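The Floor Under Everything

A winter and spring with old parquet, and what I learned on my knees

When I rented the second floor in Gudthorpe I did not look at the floor at all. I looked at the windows, which were tall, and at the price, which was not. The floor was under a gray office carpet, glued at the edges, and the agent walked across it quickly in her good shoes and spoke about the heating.

It was the heating man who found it. He had to lift a corner of the carpet to follow a pipe, and he called me over and pointed with his screwdriver. Under the gray there was a layer of old newspaper, and under the newspaper there was wood, very dirty, laid in a zigzag. He said his grandmother had the same floor and that she polished it every Saturday until she could not bend anymore. Then he went back to his pipe. I stood there with the corner of carpet in my hand for much too long.

I should say that I come from a country where a wooden floor is a normal thing. My parents had one, my school had one, and I never had one good thought about it. It was something to be swept. Perhaps you must live some years on carpet before you can see wood properly.

The carpet came out in one weekend. I cut it into strips with a hook knife, rolled each strip, tied it, and carried it down the stairs. The newspaper took longer, because it had become almost a part of the wood. I used warm water with a little vinegar and a plastic scraper, and I changed the water when it turned the color of coffee. Please do not use a metal scraper. I tried it for one minute and there is a mark by the window that will be there longer than me.

What came out was a honey color that I had not expected. Under the dirt I had imagined something dark and serious, like the floor of a lawyer. But the boards are warm and quite light, and they do not match each other. One is pale, the next is darker, and the seams between them catch a thin line of shadow when the sun is low.

People ask me if it is herringbone or chevron, and for a long time I gave the wrong answer with great confidence. In a herringbone floor the ends of the boards are cut straight, and each board meets the side of its neighbor, so the line is broken like a staircase. In a chevron floor the ends are cut at an angle, so two boards meet at a clean point and the points make a straight line through the room. From the door, with some furniture standing in the way, it is easy to mistake one for the other. You have to go down and look at one joint.

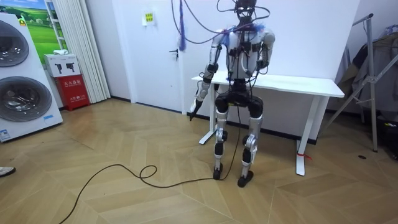

The next question was the finish. I asked three people in the trade and received three religions. The first wanted to sand everything down and put on a hard lacquer, two coats, and promised I could then forget the floor. The second wanted oil, and said that lacquer was a plastic bag. The third, an older man who had a small workshop on the road to Nekotley, looked for some minutes and asked me what I was planning to do in the room. I liked that he asked.

It is a room for work. There are desks, people walk with their shoes on, things are put down and dragged and picked up again. He thought about this and told me to take the oil, but to take the hard kind with wax in it, and to be ready to repair it often and in small places. Lacquer is stronger, he said, but when it breaks you must do the whole room. Oil breaks more often, and you can mend a patch the size of a plate before lunch and no one will find it.

So I took the oil. I bought mine from Mustside, a paint shop which still mixes things at the counter and writes your name on the lid. The bill with the pads, the cloths and the rented sanding machine came to 673 dollars, and the machine was the larger part of it. If I did it again I would rent the machine for less time and sharpen my patience first.

Sanding a zigzag floor is not like sanding a straight one. With straight boards you follow the grain and the matter is simple. Here the grain goes in two directions, so whatever you do, you are going across something. The older man told me to go with the length of the room, with light pressure, and to finish with a fine paper and a round machine that does not care about direction. I did the corners by hand. It took many evenings and I listened to a very long novel about a shipwreck.

There was one thing I did wrong, and I write it here so that another person can avoid it. I put the first coat of oil too thick. It looked beautiful, like a lake, and I was proud. But oil that stays on top of the wood does not dry, it only becomes sticky, and the next day I had to take it off with white spirit and begin again. You put a little, you wait, and you wipe away everything the wood does not want. Also, the oily cloths must be laid flat outside to dry, or kept in a closed metal can with water. A ball of them in a trash bag can catch fire without any help from you.

Then came the furniture, and here I changed my mind several times. I had wanted wood, a big old table with a history. But wood on a busy wooden floor is difficult. I borrowed such a table and the room became brown and tired, and the two woods argued. The pattern was already saying a lot, and it needed something beside it which was willing to be quiet.

This is how I arrived at white. A white rectangular desk, flat top, white metal legs, a thing you would not look at twice in a store. On this floor it works better than anything expensive I tried. The legs let you see the boards continue under it, and the white door at the back of the room keeps it company. Many designers will say that white metal is cold. On gray carpet it was cold, I agree with them. Over honey wood it borrows the warmth from below.

The legs of the desk got felt pads on the first day. Metal on oiled wood is a bad marriage, and it only takes one push. Look at the pads from time to time, because a small stone likes to live inside the felt, and then your soft pad becomes sandpaper.

Cables are the other subject. In an old building the sockets are where a lamp stood long ago, and never where you need them, so every working room has a cable crossing it. I do not tape mine down. Tape pulls at the oil, and it leaves a gray line of glue that is worse than the cable. A long black cable on a light floor is at least easy to see, and I ask people to lay it with some slack so it rests flat. If it must stay for a long time there are rubber covers, but lift them regularly, as the wood under them stays light while its neighbors change color with the sun.

The weekly care is smaller than people fear. I go over the floor with a soft broom, or with the vacuum cleaner if it has the brush for hard floors. Once in the week I use a mop that is barely damp, with 200 milliliters of the soap for oiled wood in a full bucket. Never leave water standing. In winter, when the heating is on, the seams open a little and you will think that your floor is falling apart. In summer they close again. I have learned to leave them alone. The first winter I bought filler, and I am very happy that I was too busy to use it.

A friend of the house, if I may call him so, is the radiator. It was painted so often that it had lost its shape, and I thought to clean it also. I have not done it. After the floor I have a respect for layers, and for how many evenings are inside them.

There is still one bad place, near the window, where a plant stood on the carpet for years and the water went through. Two of the boards are almost black there. I could change them. In Ocampo there is a yard that sells old parquet from houses that are taken down, and I have been to look, and I held a few boards of nearly the right color. They were a little thicker than mine, and a board that stands up higher than the others is worse than a black one, at least for your toes. The man there expects another load in August. I left him my measurements, and a piece of the skirting so that he can compare the color.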